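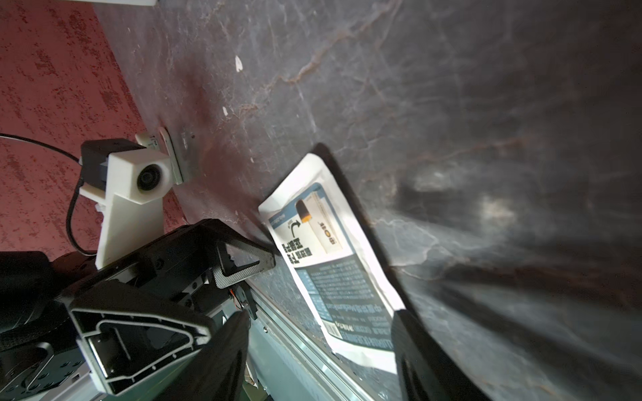

You said in September you would stop writing down every grocery purchase once the year was over, so did you stop? A reader left that under my last post, and added that it sounded like a lot of work to find out that food costs money.

Blog > Household > Money

One year of the grocery notebook
Jan 19, 2022

I did not stop. The notebook is still on the counter and I still fill it in when I get back from the store. It takes a couple of minutes.

For anyone new, I write down the item, the price and the store. I don't write down the brand. Most of my shopping is at Jansen, which is on my way home from work. I go to Flurnard for bulk things like rice and flour.

My biggest month came to 585 dollars and my smallest to 477. I expected a bigger gap. The high month had a holiday dinner in it and a new set of freezer containers, and I went back and forth on whether the containers should count as groceries. I left them in.
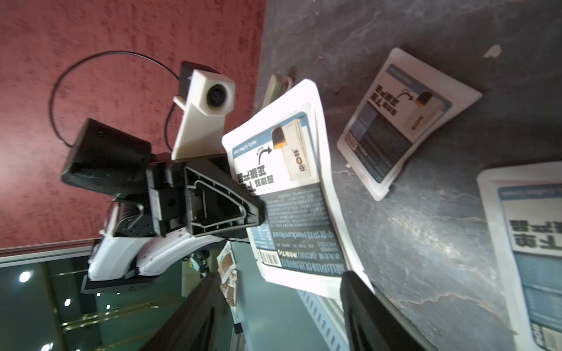

Small repeat purchases were the hardest part to keep up with. Milk, bread and eggs got missed the most in the early months. I had also been splitting things into too many categories, and I spent more time choosing one than writing the price. Now a bag with "Hello, Coffee Lover" on its label would go down as "coffee" and nothing else. Tea goes under coffee too. My spouse objects to this.

I tried an app called Fistix for part of the spring. It wanted me to scan receipts, and the ones from Flurnard are so faint that it kept reading the totals wrong. I went back to paper.

The one real change I made was at lunch. I had 97 dollars in one month under "deli," all of it on workdays. I bring leftovers now, except on Fridays. I also stopped buying salad greens in the big tub, which we never finished.
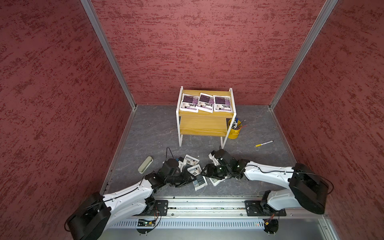 Three packets in a row on the side table.

Next I want to go through the freezer and write down what is in there before I buy anything else for it. I know there are two bags of peas open.

10 comments | Share

Contact | Back to top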